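Right gripper loses tracking partway through a take
Posted in Hardware faults, July, by tmunteanu

tmunteanu
We record pillow and cushion handling with two hand-held grippers, marker cubes on top, overhead camera. Since we moved to the Kesside room the right gripper drops out in the middle of a take. The position freezes, then jumps when it comes back. Left one is fine. In the last batch of 1239 takes we had to throw out 265. Firmware on the Taler boards is the same as before the move. I have swapped the right cable once and it made no difference.

joyce_n
What does the log say when it freezes? If the timestamps keep counting, the board is alive and you have lost the markers. If they stop, it's power or the cable.

tmunteanu
Both, which is why I'm posting. Most of the time the timestamps keep going. In a smaller number of takes they stop for up to 5 seconds.

Setup during a cushion take:

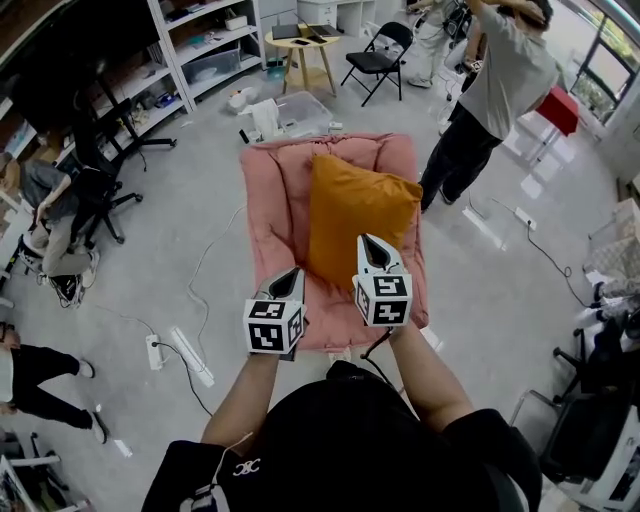 Orange pillow on the pink cushion, both grippers in hand, right cable hanging down.

pfourie
Your floor is the problem. It's glossy and you have windows on the right. We had the same thing at Jerkero. Glare washes out the faces of the cube and the tracker gives up. Close the blinds and run the same task again before you touch any wiring.

joyce_n
I don't agree. Glare doesn't stop a timestamp. You may well have a light problem too, but the stopped clock is electrical. Also, get those power strips off the floor where people are walking. Forget the data for a minute, a person looking down at two grippers and a pillow is going to trip on one.

pfourie
He said most of them keep counting. Fix the common one first.

mugo_m
Can you split the 265 by type? You are arguing about two faults as if they were one.

And +1 on the strips. We tape every cable down and keep a clear area for the operator. Someone at our place caught a foot in a loop and went down on one knee. No injury, but a cracked gripper finger.

tmunteanu
OK, did both this afternoon. Blinds down, no other changes: the freezes with the clock running mostly went away. The full stops were still there.

Then I held the gripper still and moved the cable by hand where it leaves the housing. It stopped every time I bent it toward the operator. The connector on the board side is loose, so a new cable was never going to help. I'm having it resoldered and adding a clip for strain relief.

Strips are going along the wall tonight.

joyce_n
Check the left one too while it's open.

pfourie
So we were both right. Put a matte mat down anyway, blinds get left open.

tmunteanu
Will do. I'll report back after the next 1000 takes.

Last updated: July, 6:40 pm

Related threads
Marker cube faces peeling at the corners
Price boards: reset when second gripper is plugged in
Best tape for cables on a hard floor
Gripper finger cracked, print or buy?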